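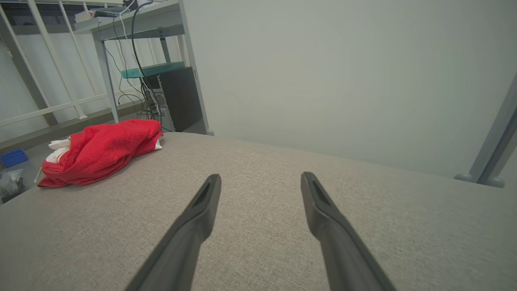 3장. Irier 243 배양기 처음 켜는 날

상자에서 꺼내는 건 2장에서 끝냈으니까 이제 전원 넣고 온도 잡는 얘기를 할게요. 저는 Vundemia 검사실에서 이 모델을 꽤 오래 썼고, 처음엔 설명서를 대충 읽었다가 배지 한 상자를 바싹 말려 먹은 적이 있어요. 그래서 좀 잔소리가 많습니다 (이해해 주세요!).

3.1 자리 잡기

1. 배양기를 놓을 실험대가 수평인지 먼저 보세요. 앞쪽 발 두 개는 돌리면 높이가 조절돼요.
2. 뒷면은 벽에서 한 뼘쯤 띄웁니다. 저는 손바닥을 펴서 넣어 보고 들어가면 통과시켜요.
3. 에어컨 바람이 바로 오는 자리, 햇빛 드는 창가, 원심분리기 옆은 다 피하세요.
4. 전원 코드는 벽 콘센트에 바로 꽂습니다. 멀티탭은 쓰지 마세요.

주의: 문을 연 채로 옮기지 마세요. 경첩이 생각보다 약해서 한번 틀어지면 문 아래쪽으로 온기가 계속 새요.

3.2 물받이 채우기

1. 맨 아래 선반을 빼고 물받이를 꺼냅니다.
2. 멸균 증류수를 눈금선까지 부어요. 빈 상태에서 시작하면 거의 2000mL 들어갑니다. 수돗물은 안 돼요, 하얗게 끼면 닦느라 고생합니다.
3. 물받이를 수평으로 들고 천천히 밀어 넣으세요. 센서 봉을 건드리지 않게 왼쪽으로 살짝 붙여서요.
4. 선반을 다시 끼우고 흔들리는지 손으로 눌러 봅니다. 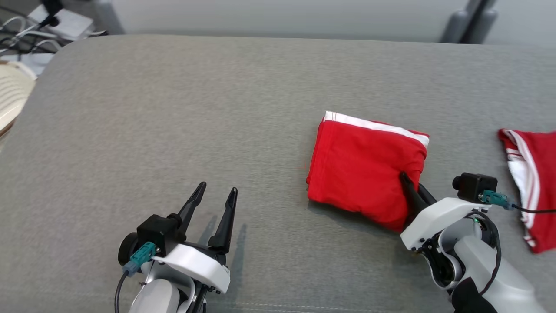
참고: 물은 매주 갈아 주는 게 좋고, 갈 때마다 물받이 안쪽을 70% 에탄올로 닦은 다음 완전히 말려서 넣으세요. 저희는 같이 일하는 Mwajuma Mwakalinga 선생님이 문 옆에 교체 기록표를 붙여 놓은 뒤로 빼먹는 일이 확 줄었어요.

3.3 온도 설정

1. 전원 스위치를 켜고 화면에 숫자가 뜰 때까지 기다립니다.
2. SET 버튼을 길게 누르면 숫자가 깜빡여요. 그때 화살표로 35.0을 맞추고 SET를 한 번 더 누르세요.
3. 가운데 선반에 Makitz 기준 온도계를 넣고 문을 닫습니다.
4. 그대로 4시간 두세요. 궁금해도 문 열지 말고요! 저도 처음엔 자꾸 열어 봤는데 그러면 안정되는 데 더 오래 걸려요.
5. 화면 값과 온도계 값을 둘 다 적습니다. 차이가 0.5도를 넘으면 5장의 보정 절차로 가시고, 안 넘으면 다음으로 넘어가면 돼요.

주의: 안정화가 끝나기 전에는 검체가 접종된 배지를 넣지 마세요. 급하면 기존 배양기를 하루 더 쓰는 편이 낫습니다.

3.4 첫 배지 넣기

1. 평판배지는 뚜껑이 아래로 가게 뒤집어서 넣습니다.
2. 한 줄에 4장까지만 쌓으세요. 더 쌓으면 가운데 접시가 늦게 데워져요.
3. 벽에 딱 붙이지 말고 사방에 손가락 하나 들어갈 틈을 남깁니다.
4. 접종 안 한 배지도 한 장 같이 넣어 두세요. 다음 날 여기서 뭐가 자라면 배지 쪽부터 의심해 봐야 합니다.

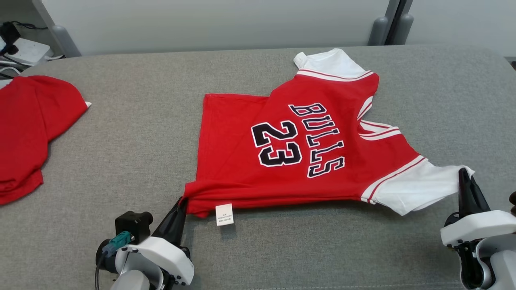 등판에 BULLS와 23이 적힌 빨간 티셔츠, 일부 접힌 상태

참고: Dufour 선반을 따로 사서 쓰는 분들은 구멍 뚫린 면이 위로 오게 끼우세요. 뒤집어 끼워도 들어가긴 하는데 접시가 미끄러져요.

경보음이 계속 울리면 문이 덜 닫힌 경우가 제일 많으니 그것부터 보시고, 그래도 안 꺼지면 6장의 경보 코드표를 찾아보세요.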